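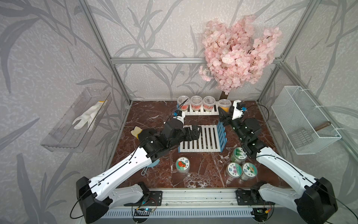

Who ought to be teaching a robot to handle jars and cups? The people who have handled jars and cups for a living, given a decent chair and enough time to get comfortable with the controls.

I've held that opinion for a good while now, and I hold it more stubbornly the longer I spend at our bench in Milldale, where I've passed more hours than I'd like to add up steering a pair of arms by remote control. I like the work very much. I came to it from a packing job, and I still think of it as a cousin of packing, the way driving a bus is a cousin of walking to school. You're getting a thing from where it is to where it should be, and everything interesting happens in the last half inch.

Take a glass jar with a white lid, standing on a marble-patterned tabletop in front of a white slatted rack. Ask ten people to move it onto the rack and they'll do it while talking about their weekend. Put the same ten people behind a set of remote controls and most of them will stop talking entirely. They come in too fast, or they stop short and hover, or they close the gripper while one finger is still resting on the lid. I did all of it myself. You find out how much your hands had been doing without telling you, and it's a humbling afternoon, and then (if you're the sort of person who enjoys this) you want to go straight back the next morning and do it better.

What gets saved from all that is a demonstration: the motion of the arms and what the cameras saw, start to finish, one try at the task. Do it enough times and the robot has something to learn from. For the jar task our first full set came to 178 of them, and I'd guess I could still tell you which ones I recorded before lunch. The before-lunch ones are impatient. The arm gets there, the jar goes where it's supposed to go, and anyone checking a box would check it, but the whole thing has an elbowy, get-on-with-it quality that I wouldn't want to pass along to a child learning to set a table.

And we do pass it along. I feel strongly about this part. There's a habit in our line of work of treating demonstrations like gravel, something you order by the truckload, with the only real question being how soon it can be delivered. I understand where the habit comes from. Quantity is easy to report. When the folks at Steltmont ask how the month went, a big number is a pleasant thing to hand them, and "we recorded fewer, but they were lovely" sounds like an excuse even when it's the plain truth. Still, a learner that copies will copy the hesitations too. It'll copy the little wiggle an operator makes when she isn't sure the fingers are centered. I've watched an arm pause above a jar for no reason that had anything to do with the jar, and I knew exactly whose pause it was. It was mine.

So I'd pay more attention to who is sitting in the chair. My best days have been spent next to people who had stocked shelves or worked a kitchen line, and who had never given a robot a moment's thought. They know that you leave room for your fingers around a neighbor's jar. They know to deal with the one standing alone before they go reaching into the bunch, and they know which side to come in from when there's an upright stand next to where the gripper needs to go. You can't get that from a page of instructions. I've tried writing the page -- several pages, with arrows -- and the people who already knew didn't need it and the people who didn't know couldn't use it.

Now, I can hear the objection, and it's a fair one. The machine's body isn't ours. A gripper with two fingers doesn't hold a lid the way a hand does, and an arm bolted to a rail can't lean over or take a half step to the left. Somebody with years of good kitchen habits may have to unlearn a few, and an engineer who knows the joints well will sometimes find a route that the cook would never think of. I've seen that happen and enjoyed it. But learning the machine took most of our newcomers 2 weeks, and learning to care where a cup ends up seems to take a good deal longer than that, so if I have to choose which one a person walks in with, I know my choice.

There's also the older way, taking hold of the arm and walking it through the motion with your own hands. I have a soft spot for it. You feel the weight of the thing and it feels a bit like teaching somebody to swing a bat. For one arm and one simple move I'd still start a beginner there, just for the friendliness of it. The trouble comes when both arms matter at once, one steadying while the other places, and your own body keeps getting between the camera and the work. Remote control gets you out of the way. It also makes you look at the job from where the robot is looking, and that's good discipline. If I can't tell from the wrist camera whether the fingers have cleared the lid, I've no business expecting the machine to know.

We keep our session notes in Plavum, and the field I lobbied for hardest is a plain text box where the operator can say how a try felt. "Rushed the end." "Good approach, clumsy let-go." "Would not show this to my mother." Our partners at Feng thought it was a bit soft when I first brought it up, and they may be right that you can't put it on a chart. I read every one of them, though, and when I'm deciding which tries to keep, I trust those notes more than the timer. People are hard on themselves in that box, and usually accurate.

If I had my way we'd pay for that judgment, too. Operators mostly get paid by the hour, or worse, by the count, and then everyone acts surprised when the count goes up and the let-gos get clumsy. Pay a person to throw out her own bad tries. Let her stop in mid-session and move the jars to somewhere awkward, over by the others, so the easy spot doesn't get all the practice. Give her a proper break at three o'clock, when everybody's hands go a little stupid, mine included.

I'm back at the controls tomorrow, and I mean to redo the jar closest to the rack. I have never once been happy with how I set it down.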